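Sim-Vergleich Zweifinger-Greifer: Rebane vs. Fokel

**kabelsalat53**

Moin, wir vergleichen grad zwei Greifer in der Sim, bevor Geld ausgegeben wird. Arm ist in beiden Fällen derselbe, Controller auch (Grukton, Standardwerte). Aufgabe: kleinen länglichen Quader vom glatten Klodeckel greifen. Badezimmerszene, Brinwood-Paket.

Rebane: 36 Versuche, 18 sauber. Fokel: 36 Versuche, 2 sauber. Kommt mir komisch vor, so schlecht kann der nicht sein?? Jemand ne Idee?

**nullpunkt**

Reibung Deckel/Quader gesetzt oder default? Bei default rutscht dir auf so ner Fläche alles weg.

**kabelsalat53**

default. aber halt bei beiden gleich

**tcp_offset**

Gleich heißt nicht fair. Fokel hat die kürzeren Finger, die müssen tiefer runter, und dann drückt der Unterbau oben auf den Quader. Hatte ich auch. Zeig mal wie der Anflug aussieht, dann kann man was sagen.

**kabelsalat53**

Moment - bild vom Rebane-Lauf, Fokel hab ich grad nicht offen. Finger auf, kurz vorm Schließen: 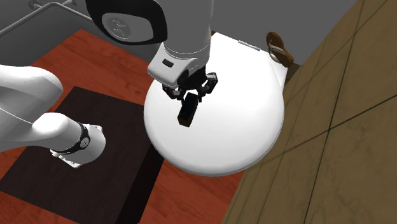

### Antworten nach dem Bild

**tcp_offset**

Ok, der Block sitzt da ja schon bis direkt unter der Mechanik. Wenn das beim Rebane so knapp ist, ist beim Fokel mit gleichem Anflug Schluss. TCP höher setzen, pro Greifer einzeln!

**nullpunkt**

Seh ich anders. Knapp ja, aber aus der Perspektive kannst du Kontakt nicht ablesen. Lass dir die Kontaktkräfte ausgeben statt zu raten. Und der Block liegt schräg - dreht ihr das Handgelenk mit oder greift ihr immer mit festem Winkel?

**kabelsalat53**

fester Winkel... war zu faul

**nullpunkt**

Na dann. Vergleich erstmal wertlos, sorry.

**tcp_offset**

Wertlos ist übertrieben, 18 zu 2 ist schon ein Unterschied. Aber ja, Winkel mitnehmen und dann nochmal.

**schraubstock**

Misch mich mal ein: warum überhaupt Sim? Bei glatten Flächen glaub ich keiner Physik-Engine. Fokel leihen, Gummi auf die Finger, einen Nachmittag testen, fertig.

**nullpunkt**

Und wenn er den Arm in die Keramik fährt zahlst du?

**schraubstock**

Geschwindigkeit runterdrehen. Gibts seit Jahren.

**kabelsalat53**

Leihen geht frühstens im Oktober. Ich mach jetzt: TCP pro Greifer, Winkel nachführen, Kontaktkräfte loggen. Reibung erstmal so lassen, sonst änder ich alles auf einmal. Meld mich wenn die nächsten 36 durch sind.

**tcp_offset**

Öffnungsweite auch mitloggen bitte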